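Home | Contents | Previous chapter | Next chapter | Glossary | Index

This site uses cookies to remember your reading position. By continuing you accept their use.

Chapter 7
Storing Small Parts

A storeroom that holds fewer than a hundred kinds of parts can be run from memory. Past that point it needs a system. This chapter deals with the storage of small parts: items that fit in one hand and are issued by the piece or by the scoop. Larger stock is covered in Chapter 9.

Two quantities govern the choice of container. The first is the working volume, meaning the space the parts take up when loosely filled. The second is the reach depth – the distance from the rim to the lowest part. A container with ample volume but too great a reach depth slows every pick, and old stock collects at the bottom.

Open bins have the shortest access time of any container type. They also gather dust and give no protection against mixing. Drawers reverse both properties. Most storerooms use the two together, with open bins for fast-moving stock and drawers for the rest.

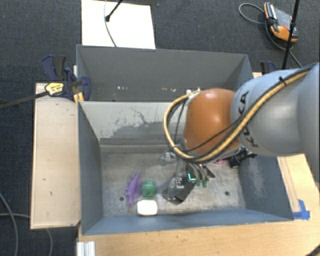
Figure 7.2. Small objects on the floor of an open bin.

The Didberg storeroom, used as the worked case in this chapter, carries 394 part numbers. Before the October recount, almost all of them were kept in drawers of one size. Section 7.3 shows how the stock was sorted by issue rate and how each group was given its own container. The record cards follow the Skirnska layout, with the location code placed first and the part number second.

Labels are treated separately in Section 7.4. A label must be readable from the aisle and must stay with the location when the container is moved. Stock levels and reorder points depend on both.

7.1 Working volume

Working volume is found by filling a container of known size with the part in question and counting the contents.

© Trenditz Technical Texts | Contact | Back to top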